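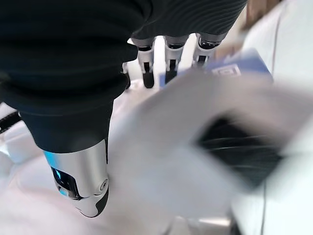
Right hand in its knitted sleeve, holding a blue package.

About Riltley Workshop

Riltley is a shared workshop with 489 square metres of floor, a metal bay and a long bench where the robot gets built. Notburga Ortner signed the lease and brought her lathe. Membership stands at 119.

The robot is called Pustska. It started in Waqas Butt's garage as a single arm and moved here in September, when he ran out of room for the second one. Waqas looks after the wiring. Dorota Wysocka writes the grasping code and keeps the parts list. Noreen Bhutto sews the sleeves, which keep lint and fingers out of the forearm joints and come off for washing.

At present the work is on handling small packaged goods: picking one up, turning it, setting it down. Soft wrappers are harder than boxes. Grip settings go in the green binder at the end of the bench, and please write down the programme version as well.

Build nights run twice a week and go for up to 5 hours. Members can come to either one. Visitors are welcome if they sign in and wear closed shoes. We don't take on paid repairs.

To ask about joining, see Hala Abu Hammour at the front desk. Bench fees are posted beside the door.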